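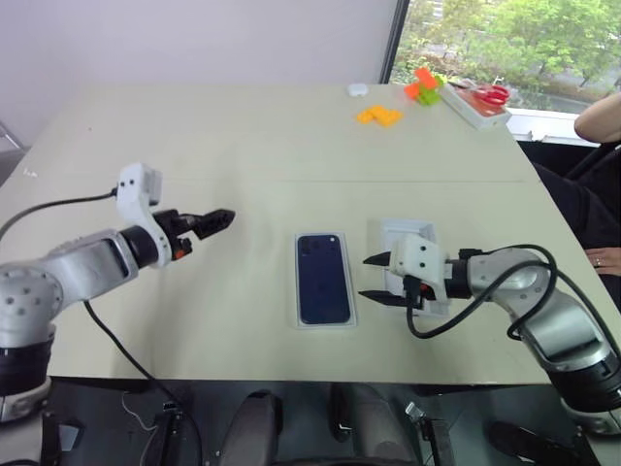 How often does the big table get checked?
Once a month, plus any time the furniture has been moved. Comments go next to the item, and anything left open carries over to the next sheet.

Table and Tray Checklist, Nulham activity room
Month: March
Checked by: Nia Foulkes

1. Tabletop wiped down, no sticky spots. OK.
2. Seam in tabletop level, nothing catching on it. OK. Ran a cloth along it twice, no snags.
3. Table steady when leaned on. NEEDS WORK. Slight rock at the window end. Felt pad is on order from Grornov, part 453.
4. Scissors in their tray when not in use. OK. Screws on the handles checked, blades close cleanly.
5. Toy blocks checked for cracks and sharp edges. OK. 84 blocks gone through, two thrown out.
6. White trays clean and not split. OK. One has a rough corner, sanded it. Look at it again in April.
7. Phones put in a tray, off the bare tabletop. OK. Please keep drinks away from that tray.
8. Cables clear of the walkway. OK. Walked both sides of the table.
9. Chairs pushed in at the end of the session. NOT DONE. Two were left out by the door.
10. Window opens and latches. OK. Latch is stiff, used a drop of oil.
11. First aid kit stocked. PARTLY. Low on small bandages. Sinora sells a box of 600, too many for us, so I asked for the smaller pack.

Open from last time: item 19 on the old sheet (loose baseboard) is fixed and can come off.

Next check: April, N. Foulkes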